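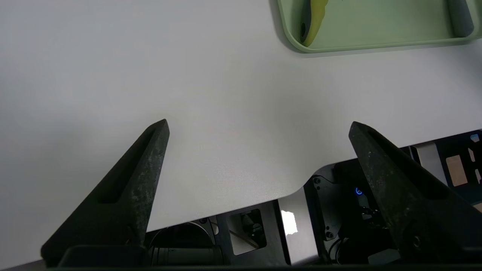 **Ticket:** Clillora tableware, tray and basket set
**Status:** open, awaiting supplier
**Raised by:** Akua Lamptey
**Priority:** low

**Fault as reported**

Green serving tray rocks on the table. Pushing down on one corner lifts the corner diagonally opposite. A round item left on the tray creeps towards the low side when anybody leans on the table. Two wicker baskets from the same delivery reported at the same time, for loose strands at the base. Baskets are logged under this ticket because they came in the same carton.

**Environment**

White table, smooth top. Tray in use for sorting fruit and small kitchen tools before they go into the baskets. No cloth or mat underneath. Tray is washed by hand in most cases. It went through the dishwasher in October, on the hot programme, bottom rack. Care leaflet from Ravadum says top rack only.

**Step 1 – rule out the table**

Turned the tray through a quarter turn and repeated the press test. The low corner moved with the tray. Turned it again, same result. A straight steel rule laid across the table in both directions showed no light underneath. Table is not the cause.

**Step 2 – rule out dirt on the underside**

Washed and dried the underside. Found a thin film of old label glue near one corner, removed with cooking oil and a cloth. Press test repeated. Rocking slightly reduced, not cured.
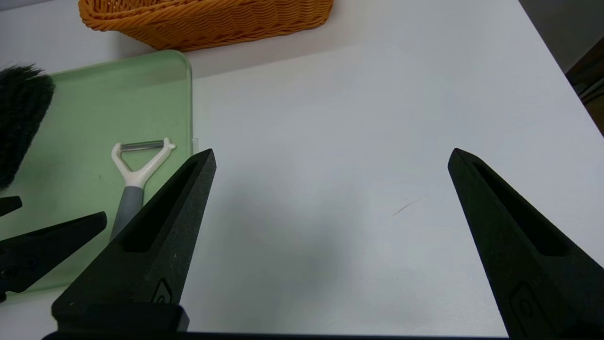

Afia Kyei: Check the rim before you blame the base. I had one of the Herkska trays do this, and the base was fine, it was the rim pulling the corner up as it cooled. If you can slide a sheet of paper under one corner only, it has twisted. If paper goes under the middle on two sides, it has bowed, and that is a different fix. Also please don't put it back in the dishwasher to "relax" it, I tried that and made it worse.

**Step 3 – paper test**

Done as suggested. Paper slides under one corner and stops. The other three hold it. Twisted, then, and consistent with heat on the bottom rack.

**Step 4 – flattening, first attempt**

Filled the sink with hot tap water, tray laid flat in it for 20 minutes. Moved to a flat board, second board on top, tins on the second board. Left for 12 hours. Press test afterwards: rocking still present, perhaps half of what it was. The water was well under 100 °C and I do not intend to go near that with a kettle.

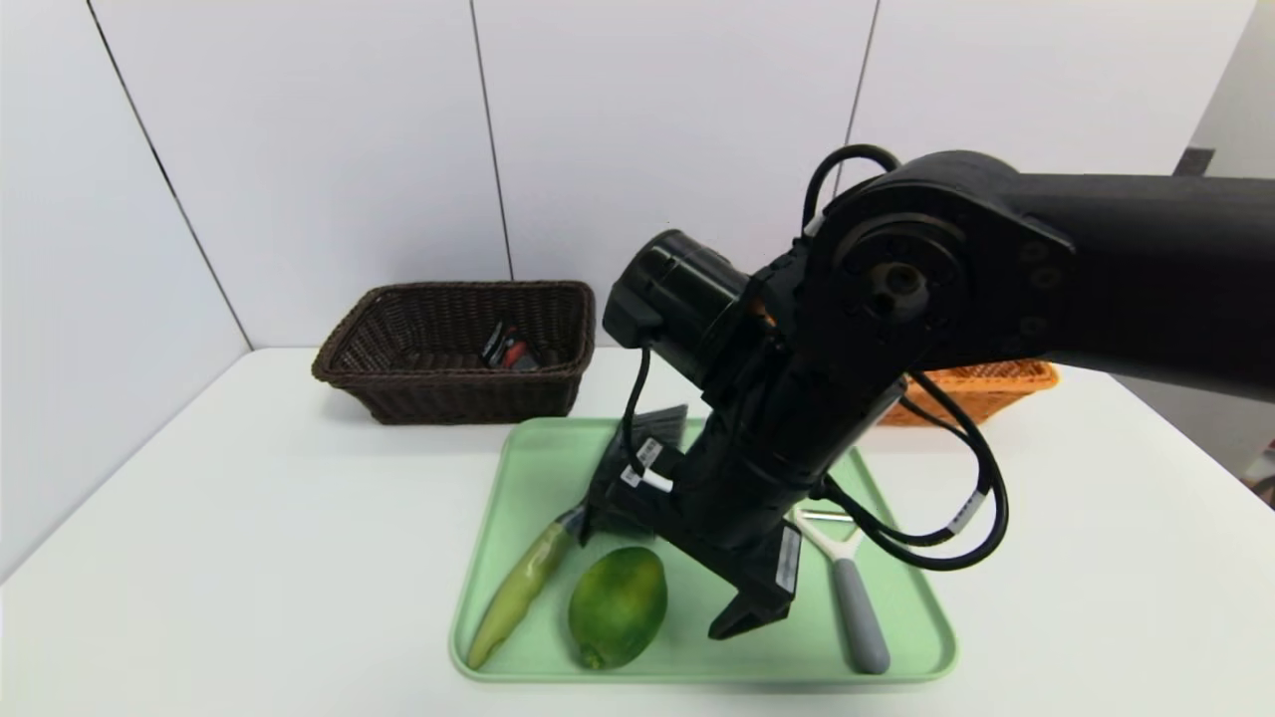 Second attempt was the same method with more weight on the high corner and the boards left overnight. Small improvement. The tray is now steady with light items on it and rocks only when pressed hard at the corner. Acceptable for sorting. I would not carry glasses on it.

**Step 5 – baskets**

Both brushed out dry with a stiff brush, then wiped with a damp cloth and left upside down to air. Loose strand ends found at the base of one, tucked back under the neighbouring strand with a blunt needle. No glue used. Issahaku sell a clear wicker sealant but I would like the supplier's view before anything is painted on. 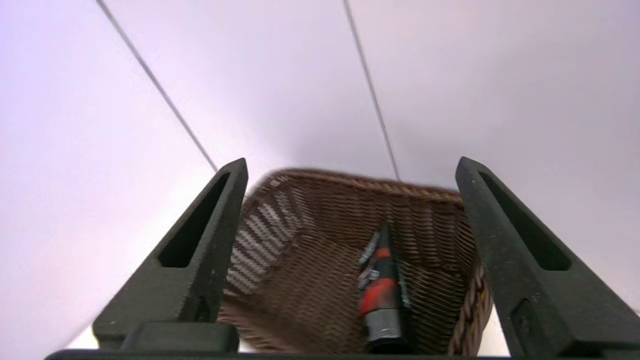

Crumbs and onion skin are the remaining nuisance. They lodge between strands and do not tip out, so the basket needs brushing along the weave. The direction is easy to follow on the brown one, where the lighter and darker strands run diagonally up the inside wall. Brushing across them pushes the bits further in. The rolled rim can be done last with a dry cloth.

**Requests to supplier**

- Replacement tray, or confirmation that a slight twist is within tolerance.
- State the maximum washing temperature on the tray itself. The leaflet gets thrown away.
- Advice on sealing the wicker, yes or no.

**Interim instructions**

Tray: hand wash only, store flat. Peelers and brushes may stay on it between jobs – heavy pans may not. Baskets: dry brush weekly, no soaking.

**Update, December 26, 2025**

Supplier's office closed, automatic reply only. Press test repeated this morning, no change from step 4. Ticket stays open. Akua to chase when they are back.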